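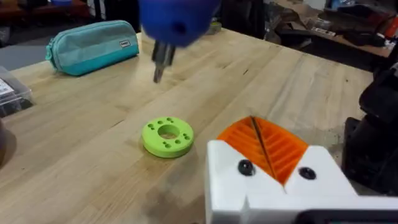
Clearing the Workroom Table

It has been the practice in this household to clear the workroom table completely at the end of February and again towards the end of summer. The second clearance of the year took place this week, and I set down the arrangements now while they are fresh, as several readers asked after the last post how the small tools and loose parts are kept.

The table is a butcher-block top in pale wood, made up of long, narrow strips. It came from a joiner in Clemivbridge who was giving up his premises, and it has been in regular use ever since. There are small knots in the boards and a few scuffs on the surface. I have been advised more than once to sand these out. I do not intend to do so until the winter, when the room is needed less.

Screwdrivers

The blue-handled screwdriver remains the one most often in hand. It formerly lived in a drawer with 6 others and was seldom put back. It now has a place on the wall rail, at the end nearest the door, and the remainder have been moved to the lower drawer. Ataahua Costigan, with whom I share the room, has asked that the rail be reserved for tools in weekly use, and this has been agreed.

The pencil case

Pencils, a short rule and the marking knife are kept in a teal fabric case with a zip along the top. I had considered a rigid tin for the purpose and tried one from Astora for a fortnight. It was noisy and took up more of the table than was reasonable. The fabric case lies flat, and may be carried to the other end of the house without anything falling out.

Boxes and labels

Small parts continue to be stored in clear plastic boxes with lids. Each box carries a printed white label on the side, so that it can be identified when others are stacked on top. A packet of 100 labels was bought for the purpose in the spring and is not yet finished. Two labels had begun to lift at the corners and were replaced.

The green ring

The lime-green printed ring, with its large central hole and eight small holes around the face, has been on the table for most of the summer. Periklis Konstantinidis made it as a trial piece for the lamp base, and a second version is expected from him shortly. I would ask him, should he read this, to leave the small holes as they are – the spacing suits us very well. Until the lamp is settled the ring will be kept in the shallow tray on the windowsill, together with the drawings.

Wiping down

Once everything had been put away, the top was brushed along the length of the strips and wiped with a cloth wrung out in warm water. Oil was applied the following morning and left until the evening. The tin of Lightfoot oil is now nearly empty and a new one is to be ordered before the lamp work begins.

Posted Aug 23, 2018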